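How to Fix a Cable So That It Does Not Break at the Connector

A cable almost never breaks in the middle. It breaks in the last few centimeters, where the soft part meets the hard part.

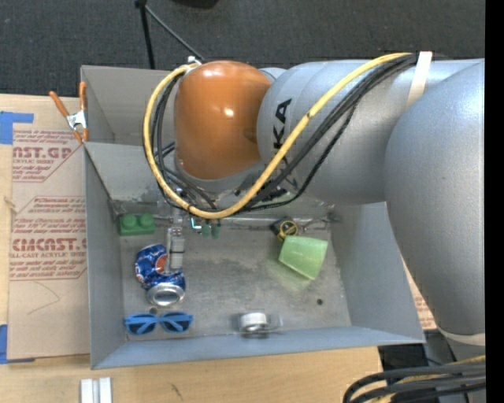
Hilde Hendriks wrote to me that she would begin one step earlier, with the length, as most of the cables she replaces were cut too short and pull on the plug every time something moves. I agree with her, so I have put the length first in this new version of the page.

What you need

Cable ties with a flat inside, or hook-and-loop tape
One P-clip for each fixing point
A marker pen and a tape measure
Side cutters
The data sheet of your cable

Step 1. Find the length

Put the moving part in the position which is farthest from the fixed point. In my workshop this is the lamp arm over the bench, and the distance is 487 mm. Do not pull the cable straight between the two points. Let it hang in a soft curve and add 100 mm to the measured distance. With my lamp I rounded up and cut at 600 mm. If you have already cut it too short, please do not add a joint in the part that moves. Buy a new piece.

Step 2. Check the bend

Look in the data sheet for the smallest bend radius. There are often two values, one for a cable that is fixed and one for a cable that moves. You need the second one, and it is the larger. The sheet from Nenska gives both in the same table, while Cuypers puts the moving value on the second page, where I missed it the first time.

Step 3. Fix both ends

Put a P-clip close to the connector, on the same part the connector is mounted on. The clip must take the pull and the connector must feel nothing. Then do the same at the other end. Between the two clips the cable should be free.

The clip should hold the jacket firmly but not press it flat. When you can see a dent in the jacket, it is too tight. I use the rubber-lined clips from Skadari.

Step 4. Tie the bundle

If you have more than one cable, tie them loosely. Each cable must be able to slide a little beside its neighbor. A thick cable and thin ones do not bend in the same way, so I tie the thin ones together and leave the thick one by itself.

Step 5. Move it slowly by hand

Switch off the power. Move the part through its whole travel 3 times and watch the cable. It should not become tight, rub on an edge or twist. Mark with the pen every place where it touches something. Move the clip or cover the edge, then test again.

After some weeks of use, look at the marked places again. I checked my lamp in December and had to turn one clip.

Last changed: 17 April 2020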